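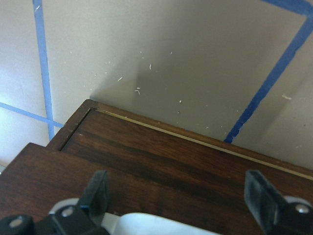 I finally got hold of a copy of the Wudska live record, the one they taped in Pletville, and I've had it on three times since breakfast. If you only know them from the quiet studio stuff, you might not recognize the band at first! The drums are way up front, the bass growls, and the alto player sounds like she has a train to catch.

Some background for anyone new here. Wudska started out as a quintet playing mostly slow, spacey tunes (their first album, "Gudeta," is still my go-to for late nights). Then the pianist left and they never hired another one. I was sure that would sink them. The second album felt thin to me and I said so on this blog, and I got a few grumpy emails about it, which is fair enough.

The live one is where the no-piano thing clicks. Side one is a single piece, 20 minutes long, and it opens with bass and brushes for so long that I got up to check the volume. Then the trumpet sneaks in with the old "Gudeta" theme, only half the speed, and the crowd catches on maybe a minute before I did. You can hear somebody whoop. I love that they left it in.

Side two has the shorter tunes. "Ferry Song" is a bit of a mess, if you ask me, with both horns soloing at once and neither one giving way, but the ballad after it is gorgeous. Just 5 minutes, hardly any improvising, and a last note from the trumpet that cracks a little and hangs there.

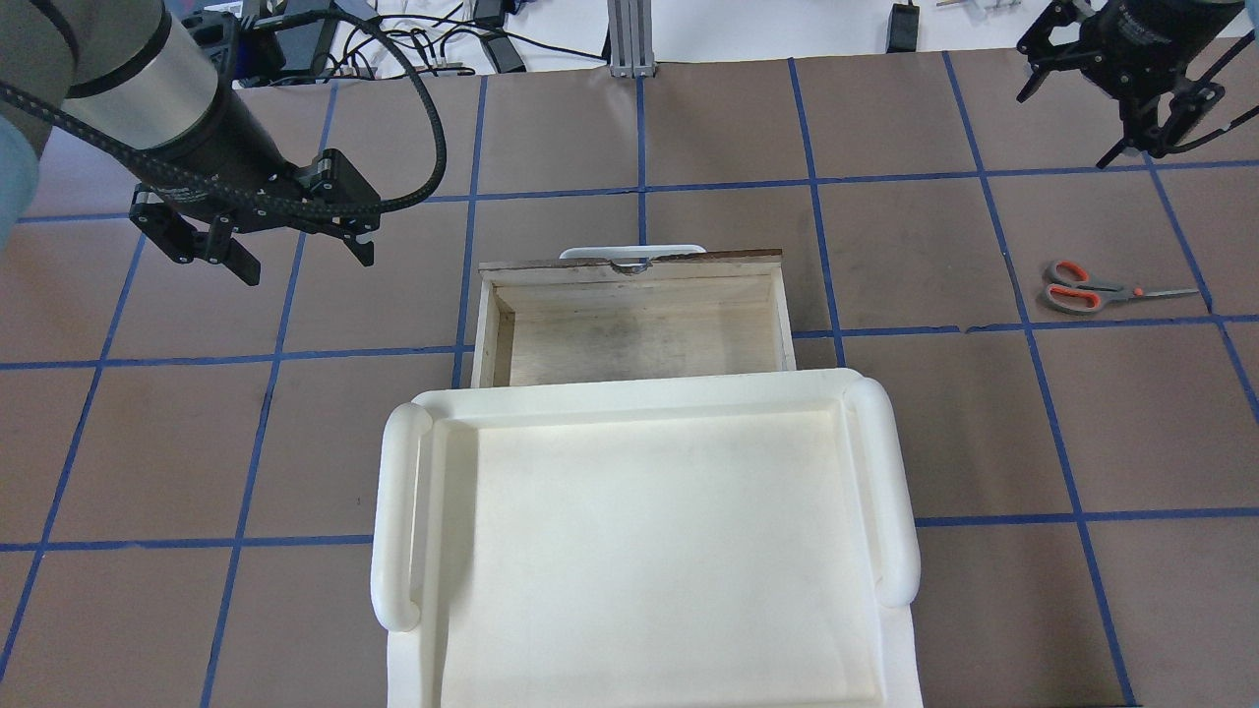

Blue tape, brown paper and a big off-white tray.

The sound is good for a small room. Pevton, the label, pressed it on heavy vinyl, and my copy is quiet apart from one tick near the end of side one. I paid 39 dollars including shipping, which made me wince, and I've already seen one listed for 60. There's a download too, if you don't care about the sleeve (I do, I always do, even when the liner notes are printed in tiny gray type like these).

Next up I want to go back to that second album and give it another shot, probably with headphones this time. If you were at the Pletville show, leave me a comment, because I'd love to know what they played for an encore. The record fades out right as the clapping gets loud.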